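8 min read
3 comments · 14 shares

3.2 Setup and Care of the Tabletop Cell

The Prirkska cell is used for two-handed table tasks. It has a white table with a light wood strip along the far edge, and the operator works from the near side with one hand-held gripper in each hand. The layout in Figure 2 belongs to the tray task, in which the grippers are brought to the two sides of a wood-grain tray. 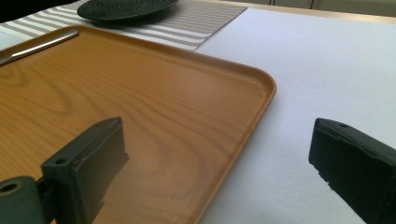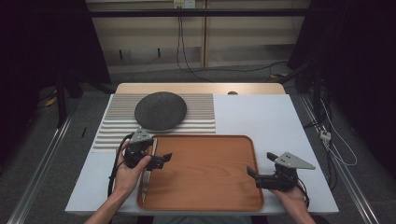
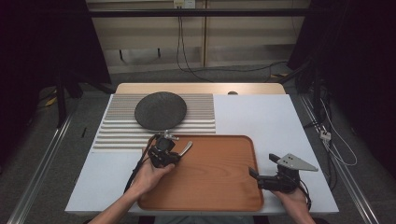

Figure 2. Tray task in the Prirkska cell. First image: gripper view, with the tray rim between the fingers. Second and third images: head views, with both grippers at the tray.

Before each session the operator inspects the finger pads under a desk lamp. Loss of material at the pad edge is recorded in the Bolter log, and a finger is replaced when the worn area is deeper than 2 mm. Replacement fingers are printed in sets of five. The mounting screws are tightened by hand and marked with paint, so that a later shift can see whether one has turned.

Cable routing required more attention than was planned. In the first layout both gripper cables crossed in front of the operator, and three sessions were stopped when a connector pulled free. Rekha Pai moved each cable to the outer side of the wrist – a small change, but no further stops of this kind were logged in the 89 sessions that followed.

The head camera is checked against the table edge at the start of the shift and again after any break. If the edge has shifted in the view, the operator refits the head mount and repeats the check. Laine Kairys maintained the log through July, and the replacement limits in Section 3.3 are taken from it.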